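Nkuna three-drawer desktop chest, light grey

The Nkuna is a small chest of drawers intended to stand on a table or worktop. I have used mine for 30 weeks, mainly for fuses, cable ties and spare screws. Assembly was not required.

The top drawer is the deepest and the two below it are shallower. Each has a pair of thin bar pulls. The flat top accepts a desk lamp without wobble. A cloth underneath protects the table but tends to ruck up at the corners of the chest, so smooth it out before loading.
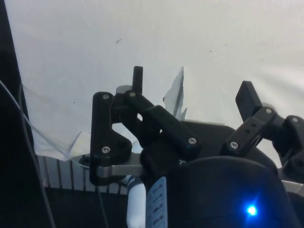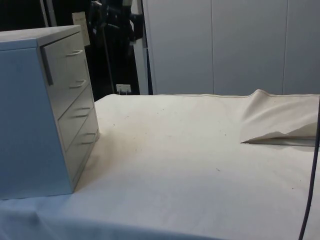
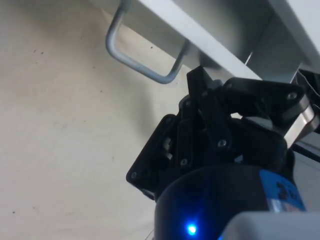
Asif Bugti writes that his has been in daily use for 7 months and that the bottom drawer began to stick once he had 500 g of washers in it. Rubbing candle wax on the runners cured this. He would still choose it over the Brolludine, where the pulls sit too close to the drawer front for large fingers.

I keep the bottom drawer to 200 g and have had no sticking. Dividers are not supplied. Those sold by Cudex fit the top drawer only.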